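Home Browse Hardware Storage Ask the Community Sign in

We use cookies to remember your login and keep the site running. By staying on this page you agree to our cookie policy.

Old desktop for schoolwork - fix it up or let it go?

Posted Jun 8, 2024 by porchlight

Hi all! So my mother-in-law moved into a smaller place and we inherited her desktop tower, and now I'm trying to decide if it's worth any money. It was put together by a little shop called Udusside that used to be out by the highway (gone now, the space sells mattresses). My daughter is 13 and needs something for homework, a bit of drawing, and video calls with her cousins. No serious games, although she'd love it if I said otherwise.

What I know so far: it turns on. It takes forever to get to the desktop, I can make toast and butter it. Once it's up it's sort of okay until you open a browser, and then the drive light just stays on and everything crawls. There's also a weird rattle for the first minute or so that goes away by itself. It has a regular spinning hard drive and 4 GB of memory, which I got from the system page in settings. Windows on it is an old version and it keeps telling me the computer doesn't meet the requirements for the new one.

My budget is 100 dollars. My husband says put it toward a used laptop. I hate throwing out something that works, and the big monitor that came with it is really nice. I've never opened a computer in my life, but I can follow directions and I've rewired a lamp.

Two things I'd love help with. Is it worth it at all? And if it is, what would you do first? I also have no idea where people do this kind of thing. My kitchen table has a tablecloth glued to it by years of jam.

2 replies, sorted by most helpful

gravelroad

Do it! I've brought back a whole pile of these for relatives and the slow-with-the-light-on thing you're describing is nearly always the hard drive. A solid state drive is the single best thing you can buy for it, and memory is second. You don't need anything fancy for either one.

For a place to work, any flat hard surface with good light is fine. Jam table included, just put a big piece of cardboard down. What you don't want is carpet, or a bed (I did my first one on a bed, and I found a screw in the sheets a month later). A metal top looks great and wipes clean but it'll scratch a painted case if you drag it, so I'd lay a towel under there and take it out again before you plug anything in. Something to hold the screws is really the only must. I've used egg cartons, ice cube trays, muffin tins and my kid's paint palette.
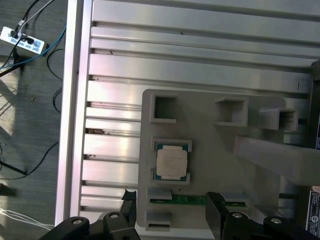 Metal top with grooves in it, and a gray plastic plate with square holders. Small screws love a groove.

Okay, before you spend a dime, copy off whatever your mother-in-law wants to keep. Photos, letters, tax stuff, the recipe folder. People always say there's nothing on it and then six weeks later they want the one picture of the dog. I'd put it all on a thumb drive AND somewhere else. Then write down the model number of the motherboard and look up which kind of memory it takes. The sticks are not interchangeable between generations! The notch is in a different spot and they won't go in, and please don't push to find out. I once ordered a pair from a seller called Lakik based on nothing but the year on the sticker and they were wrong, and the postage back was more than they were worth.

When you're ready to open it, shut it down, flip the switch on the power supply if it has one, pull the cord out and hold the power button in for a few seconds. Touch bare metal on the case before you touch anything else in there. Then lay it over so the panel you're removing is facing you. Usually it's two screws at the back and the panel slides toward the rear. If it's stuck, give it a thump with the heel of your hand. Sort your screws as they come out, by where they came from. Drive screws and case screws look the same until you try to swap them.

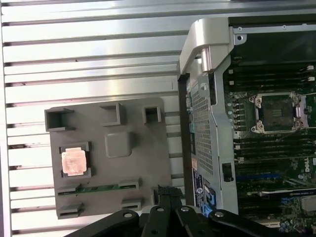
Putting the new drive in

Two cables, that's it. One is data and one is power, and both only go in one way. A small drive is half the size of the old one so you might need an adapter bracket, but plenty of people just use one good screw and leave it, they weigh nothing and have no moving parts. Keep the old drive in a drawer with a note taped on it for a year.

You can clone the old drive or start clean. For a kid I'd start clean! Put the installer on a thumb drive, boot from it, and go have lunch. About that requirements message, think seriously about Linux. I put a beginner-friendly one on my aunt's computer and she does her email and her card games and has never once mentioned it. Check that your daughter's school stuff runs in a browser first, though, and ask the school if you aren't sure.

While it's open, get the dust out. Canned air, short bursts, outdoors if you can, and hold the fan blades still with a finger so they don't spin like crazy. I'd bet on a dusty fan for the rattle. They get a bit of fluff on one side and wobble until they warm up.

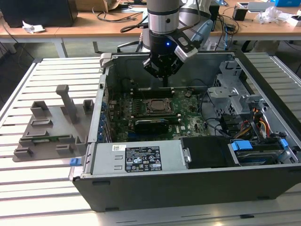

If it still rattles after that, it's a few dollars for a new case fan, and you can do that one last. It isn't hurting anything in the meantime. Same goes for the battery on the motherboard, the coin shaped one. If the clock is wrong every time you unplug the thing, swap it, otherwise leave it alone.

Memory is the easy part, I promise. Push the clips at the ends of the slot outward, line up the notch and press down evenly with both thumbs. It takes more force than feels polite. The board will flex a tiny bit and then you hear the click.
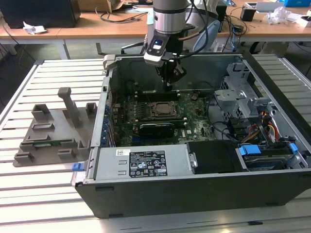

Panel off, tower on its side. The two black memory slots are just above the CPU socket on this one.

If you turn it on and get beeping or a black screen, don't panic. Nine times out of ten the stick isn't all the way down. Power off, cord out, press again.

My last one came to just over 80 dollars for the drive and the memory together, so your budget should be okay if you shop around. Spend what's left on a decent webcam for the cousins.

tinroofrusty

I'll be the grump. With 4 GB and an old board you might put the money in and still have an old computer. Look up the processor first, takes two minutes. Mine scored 2858 on one of those benchmark sites and it was fine for homework and not fine for drawing with a lot of layers. If yours is way below that I'd go with the laptop and plug it into the nice monitor.

Also there's a repair night at the Pindutano library, if you're anywhere near there. They did my toaster. I don't know if they do computers but it's free to ask.

And drop the old one at a proper e-waste place if you give up on it, please. Wipe the drive first.

porchlight

Thank you both!! I looked up the processor and it's a bit above that number, so I'm going for it, and my husband has been informed. Drive first, then memory if it's still slow. I dug out a muffin tin for the screws. One more thing though, if I go with a clean install, do I need to write down anything about the printer beforehand? It's a Fu, the kind with the scanner on top, and it took my mother-in-law's neighbor a whole afternoon to set up.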